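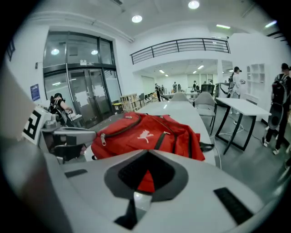 February
By Rupert Strebel

The cheapest way to teach a robot arm is to leave the arm out of it. At Mirkness, demonstrations are recorded with a pair of hand-held grippers, each carrying its own camera, and the operator does the task directly while the software logs where the tool was and how far the jaws were open. A square black-and-white marker on the white housing of the gripper helps with that bookkeeping. The work at hand is a bag: a red Puma backpack lying flat on a long white table, strap trailing, zipper pull to one side. Soft goods are a fair test of the method. Fabric folds differently on each attempt, and a program of fixed waypoints has little to say about it.

The older approach, still in use at Wamel, is remote control. An operator moves a leader arm and a follower arm copies it. Every recorded motion is one the robot can perform, which saves a good deal of filtering later. The price is speed. Wamel's operators log 64 usable demonstrations in a shift. Mirkness reports 700 a week from a smaller crew, but some of those contain wrist angles that no arm in its building can reach, and they are thrown out before training.

Ozoliņš, who runs data quality at Mirkness, puts more weight on variety than on totals. Her first bag policy was trained on 2,000 demonstrations collected at one table under one set of lights. It failed when the table was moved. A later set of 800, spread over several rooms, did better on the same arm. Background traffic is left in on purpose — people walk past, doors open, and the policy has to learn that none of it matters.

Two problems remain open. The first is force. A person feels a zipper bind and eases off; the recording holds position and jaw width, and the correction appears only as a small hesitation. Mestach, a supplier of tactile pads, has a sensor on trial that would log contact pressure alongside the video. The second is agreement between operators. Two people will grip the same strap in different places, and a policy trained on both may reach for the point halfway between.

Mirkness now gives new operators a one-page grip guide and reviews their first session before anything is added to the training set.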